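Home | About us | Our books | Submissions | Events | Contact

About us

Grindbridge Press publishes books about politics as it's lived outside the capital: memoirs by former mayors and backbenchers, histories of by-elections most people have forgotten, and the odd collection of letters to the editor (we love those more than we should). We started in a rented room over a bakery with 2 desks and a box of typed council minutes that became our first title, Prostingate, the story of a small-town water vote that split families for a decade. The first print run was 1000 copies and we packed every one of them ourselves!

Our publisher is Olanrewaju Amadi, who spent years covering provincial legislatures for community newspapers before he moved over to books. He still reads the first chapter of everything that comes in, usually on the bus, and he still writes his comments in green pen. If you get a page back from us covered in green, please take it as a compliment.

What gets us going is a writer who was in the room. We've worked with a retired returning officer, a school trustee who lost by three votes, and a farmer who ran four times under three different banners and had a wonderful time doing it. Many of our authors had never written anything longer than a leaflet, and that's fine by us – we're patient editors and we like a long phone call.

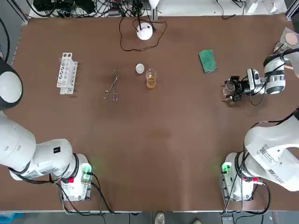
On the workbench: lab items on a brown tabletop.

Our paperbacks come out under the Grindbridge name. Shorter works, including essays, speeches and campaign diaries, go into our Pluster series, which fits in a coat pocket and has a different colour on the spine each season. The Brandão Lectures are published every February, with the text of the talk and the best of the questions from the floor. The catalogue now stands at 102 titles and we keep as many of them in print as we possibly can.

We're always glad to hear from libraries, book clubs and riding associations of every stripe. We don't belong to any party and our list leans in all directions, sometimes within the same book. Manuscripts are welcome year-round. Send us two chapters and a page about yourself, and tell us which election you still think about.

Get our seasonal newsletter: new titles, readings and the occasional recipe. Enter your email to subscribe.

© Grindbridge Press. All rights reserved. | Contact | Privacy | Back to top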